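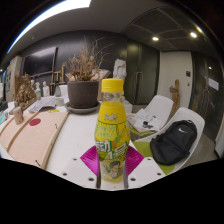

3.2 Workspace and object set

The gripper was built in a shared art workshop and tested on the same table where it was assembled. The test fixture is a pale wooden panel with raised edge strips, laid flat on a white tabletop, and all grasps start or end on it. We did not clear the remainder of the table or the room behind it. As Figure 1 shows, the background seen by the wrist camera includes sculptures, a dried plant in a large pot, loose papers and two sets of dark glass doors, and the bottle held between the magenta fingers takes up only the centre of the view. A policy trained on a bare bench would not have to deal with any of this, and an early version of our object detector, trained on one, did poorly in the workshop.

The fisheye lens is fixed to the gripper body, so the fingers keep nearly the same position in every image while the room moves around them. Pixels belonging to the handle and to the outer part of the lens are masked to black before storage. The mask was drawn by hand once and reused for all recordings. Its lower boundary is uneven, and we left it that way after finding no change in tracking error when it was smoothed.

Two object classes were used in the trials reported in this section: a filled drink bottle with a screw cap, and a cup without a handle. The bottle is the harder of the two. It is heavy for its width, its label is glossy in places, and the clear plastic above the label gives the depth estimator very little to work with. The cup is stiffer and lighter but rolls if released on its side.

3.3 Finger design

Each finger consists of a ribbed magenta insert printed in flexible filament, a contact strip along the inner edge and a white mounting plate. The ribs allow the insert to bend around a curved surface when the jaws close, and the contact strip supplies most of the friction. Inserts were printed on the workshop's Correa printer. We went through 6 versions of the rib spacing before settling on the present one. Closely spaced ribs held the bottle firmly but crushed paper goods; widely spaced ribs twisted under the weight of a full bottle.

The plates are flat and were chosen for ease of repair. A worn insert can be changed at the table with a hex key, and the plate pattern is the same on the left and right sides, so a single spare fits either. The drawings were prepared by Cuiping Qiu and are distributed with the Cladura software described in Section 4.

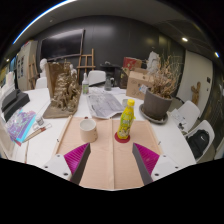 The approach angle matters more than we had expected. With the jaws open and angled toward each other, the tips reach the object before the base of the insert does, and a small error in height moves the first contact point from the body of the bottle to its shoulder. Contact at the shoulder tips the bottle. To reduce this, operators were asked to bring the fingers down to the lower third of the object before closing, and to pause for one second with the jaws open. The pause also gives the annotation script an unambiguous boundary between approach and grasp.

Closing force is set by the operator's hand through the trigger and was not measured directly. We estimate it afterwards from insert deflection, using a calibration taken with a kitchen scale. Lejla Đorđević repeated the calibration after every 9 sessions. The drift between calibrations was small compared with the difference between operators, and no correction was applied.

One limitation should be noted. The panel is divided by a raised strip, and objects placed near it can be caught by a finger tip during a lateral approach. We kept these recordings in the training set but removed them from the timing results in Table 2.

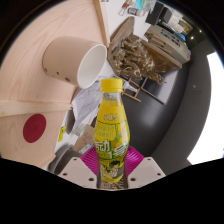

3.4 Recording procedure

Each recording begins with the gripper held still above the table and ends once the jaws have been fully reopened. Operators worked in pairs and swapped roles at the end of a session. Failed grasps were kept and labelled as failures.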